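Frequently asked questions: storing paper records, prints and textiles in plastic bags

Sultholm Archive Supplies
Storage guidance, revised in August

These answers cover the questions most often put to our advice desk by local history groups, family historians and small museums. They deal with plastic bags and sleeves only. Boxes, tissue and board are covered in separate sheets.

Which plastics are safe for long-term storage?

Three are in general use: polyester, polypropylene and polyethylene. All should be uncoated and free of added plasticiser. Polyester is the clearest and stiffest and is the usual choice for single sheets that are handled often. Polypropylene is softer and cheaper. Polyethylene is the softest of the three and is mostly used for bags. It is slightly cloudy in the thicker grades.

Which plastics should be avoided?

PVC, also sold as vinyl. It gives off acidic vapour as it ages and the plasticiser moves to the surface, where it can lift ink and stick to photographs. Old ring-binder pockets are the most common source. Any sleeve that feels tacky or smells strongly should be taken out of use and the contents moved on the same day.

How can I tell what a bag is made of?

Look for the recycling mark first. 1 is polyester, 2 and 4 are polyethylene, 3 is PVC and 5 is polypropylene. Where there is no mark, ask the supplier for a data sheet. We do not recommend the hot copper wire test outside a laboratory, as burning PVC gives off harmful fumes.

Can I use ordinary zipper bags from a stationery shop?

For short-term sorting, yes. For permanent storage, only if the maker will confirm the film, the slider and the closure strip. The three parts are often made of different materials, and a data sheet for the film says nothing about the strip.

Are printed bags a problem?

They can be. Printing ink may transfer under pressure, mainly when bags are stacked in a warm room. It also makes the contents harder to inspect. Printed bags are acceptable for pens, clips, spare labels and other working items that are not part of the collection.
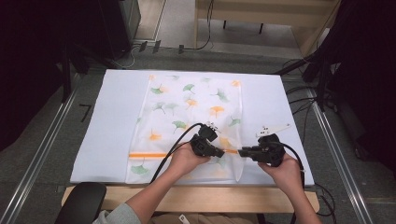
Translucent zipper bag with ginkgo leaf print. Suitable for working items only.

If a printed bag has already been used for records, move the contents to plain film and check the outer sheets for colour transfer. Do not try to clean off any transferred ink.

Should the bag be sealed?

In most cases, no. Paper holds moisture and will release it as the temperature rises. In a sealed bag that moisture has nowhere to go and may condense on the inside of the film when the room cools. Leave the closure open by the width of a finger, or use a sleeve that is open on two sides. Sealed bags are used for freezing infested items, and for moving material during a flood or roof leak.

What relative humidity should the store be kept at?

Aim for a steady figure. Our own test room at Onstead is held at 53 per cent, which suits mixed paper collections. Slow seasonal drift does less harm than sharp daily swings. Bags slow the rate of change at the object but do not control it.

How thick should the film be?

For single sheets, 75 micron polyester is enough. For bundles, use 100 micron. Thinner film clings to the sheet and is awkward to open without bending the contents.

Does static matter?

Yes, for pastel, charcoal, chalk and flaking paint. Polyester in particular will pull loose particles off the surface. Store these items in a folder with a window mount and keep plastic away from them altogether.

Can textiles be kept in plastic?

Small flat pieces can be kept in unsealed polyethylene for short periods. Wool, fur and silk should be wrapped in washed cotton or unbuffered tissue. See the Aksoy sheet on flat textiles.

How do I label a bag?

Write on a slip of acid-free paper in pencil and place it behind the item, facing outwards. Adhesive labels fail on polypropylene within a few years and leave residue. Marker pens should not be used on the film.

How often should bags be checked?

Once a year for plain film in a stable store. Check for yellowing, tackiness, smell and trapped moisture. The Prurkdale parish collection, which holds some 500 bagged items, is checked one shelf at a time, and damaged bags are replaced as they are found.

Can old bags be reused?

Plain polyester sleeves can be wiped with a dry, lint-free cloth and reused if they are free of scratches. Bags that have held mouldy or infested material should be thrown away.

Do you supply samples?

Yes. Sample packs contain one sleeve in each of the three recommended films. Technical queries should be marked for Roald Kristiansen. The advice desk is closed on Monday.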